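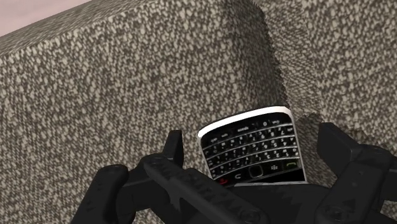 How often should a flat woven sofa cover be vacuumed?
Every 2 weeks with the upholstery brush, and once a month with the crevice tool along the seams.

I kept no record of this until July, when Elsa Ruotsalainen asked me why the fabric on my seat cushions felt rougher than on the back. The short version is grit. Coarse weaves hold fine sand between the yarns, and each time someone sits down the sand cuts the fibers a little. The surface fuzzes first, then pills. By the time you can see a worn patch the yarn has already lost a good part of its thickness.

The nozzle matters more than the motor. A bare plastic nozzle catches on raised yarns. I use the soft brush head from an old Ginik canister, suction set at the low end, and work in one direction along the warp, then across. Two slow passes pick up more than five quick ones.

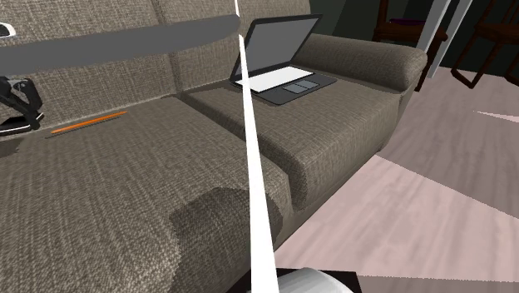 Last edited in July: corrected the water temperature, added the note on seams.

Seams are where most of the dirt ends up. Pull the cushions if they come out. If they are fixed, spread the gap with one hand and run the crevice tool from the back toward the front edge. Danai Xenos does hers with a dry paintbrush first, which I have since copied.

For spots, test on the underside. Lukewarm water, no hotter than 70 F, with a few drops of clear dish soap. Blot from the outside of the spot inward. Do not rub. Rubbing a coarse weave leaves a pale, fuzzy ring that outlasts the stain. Rinse with a second damp cloth, then press with a dry towel under a heavy book for an hour.

Check the cleaning code on the tag before any of this. W means water is fine. S means solvent only. WS takes either. X means vacuum and nothing else. My tag says W, and the Kusamus fabric sheet that came with the sofa repeats it and lists the abrasion rating, which I have never found useful at home.
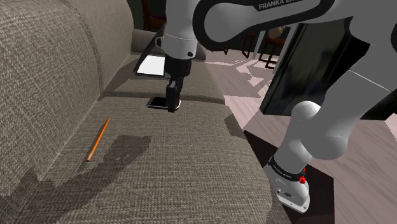
Does turning the cushions help?
It spreads the wear, but only if both faces are covered in the same fabric and the fill is symmetrical.

Mine are not reversible, so I swap left and right every other month. Noel Catacutan pointed out that the zipper side has to stay at the back, and that rules out swapping if the cushions are cut for their ends.

Still to test: the rubber pet hair brush Genalyn Panganiban lent me. First impression is that it lifts lint well and pulls loops badly.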